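Open day at the Stendov key and lock workshop, Flinley

The Stendov workshop in Flinley opened its doors to the public on 26/01/2025, from ten in the morning until three in the afternoon. Entry was free, but you had to reserve a time slot on the website. I booked mine in December and got one of the last places for the eleven o'clock group.

The building is on the industrial road behind the Flinley bus station. There is parking in the yard, and the bus from Plornesmont stops across the street. Coats go on hooks in the hallway and bags go in a locker. The ground floor has a step at the entrance and a ramp on the left side. The upstairs rooms can only be reached by the stairs.

Stendov started as a counter that cut house keys. Most of the work now is for landlords, schools and small hotels, who send in whole sets of keys to be sorted, copied, tagged and put back on rings. The biggest customer in the area is the Bhatia group of apartment buildings, with 689 doors on its list. Each of those doors has at least two keys on file, and the file is still kept in paper binders as well as on the computer.

The tour began in the cutting room. There was a machine for flat keys, another for the longer kind used in old mortise locks, and a wall of blanks on hooks. The guide cut a key for a padlock and passed it around. It was a bit rough along one edge, and she took that off with a small brush wheel. A plain house key takes less than a minute. Security keys need a card from the owner and are done in a separate room that was not on the tour.

After that we went to the sorting and ring area, which I had most wanted to see. Keys come in loose in envelopes, on string, on wire, or all jammed onto one ring that is far too small. They are taken apart, matched against the customer's list and tagged. The workshop uses plain split rings in several sizes. The guide's advice for home use was to keep house keys and car keys on separate small rings and join those with a larger one, so that a single key can be taken off without a fight. She also said to write a number on a tag, never an address. 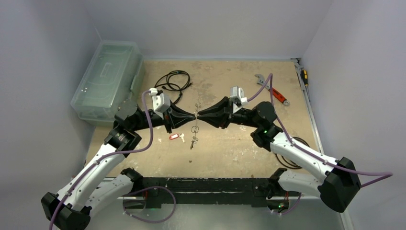
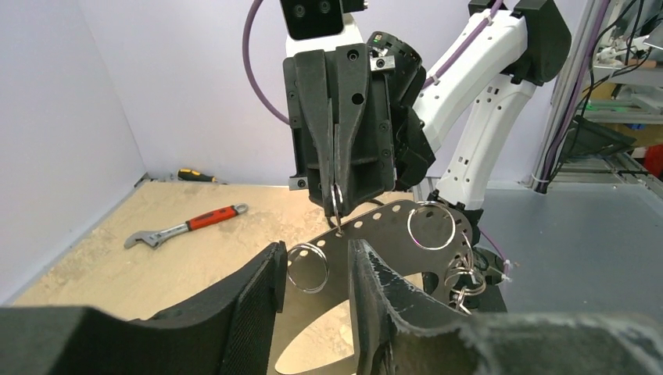
Keys and a red tag on the table (first picture); rings on the perforated metal plate, with a wrench and screwdriver on the tabletop (second picture).

The split rings were a bigger subject than I expected. Cheap ones open up after a while and let keys slide off. The guide recommended pressing the coil between finger and thumb before buying, and leaving the ring in the store if a gap stays open. Large thin rings are easy to thread but bend sooner. For a heavy bunch she preferred a smaller ring made from thicker wire. Anyone who breaks fingernails on them can slide a coin under the end of the coil.

Upstairs there was a display of old locks and keys, 165 pieces according to the sign at the door. The oldest are from farm buildings near Plornesmont and are mostly rust. I liked the hotel keys better. They had heavy brass fobs with the room number stamped on both sides, and one set still hung on its original board. The labels are short and some of the print is too small to read behind the glass. A few more lights would help.

The last stop was the counter, where visitors could have one key copied at no charge. The line was long by noon and I waited twenty-five minutes. My copy works in the front door but needs a little push in the back one, the same as the original. Tags, rings and hooks were on sale at normal prices. I bought a bag of small rings and a pack of tags in mixed colors.

Coffee and rolls were served in the packing room for a small charge. The coffee ran out before one and there was nowhere to sit apart from a bench in the yard. A sheet on the door said that last year's open day had brought in roughly 1000 visitors, and the hallway was certainly crowded when the noon group came in as we were leaving.

The tour lasts an hour and a quarter, plus the wait at the counter. Children are allowed in all the rooms except the cutting room, where the minimum age is twelve. Bring the key you want copied, and check first that it does not have "do not duplicate" stamped on it. Two people in my group were turned away at the counter for that.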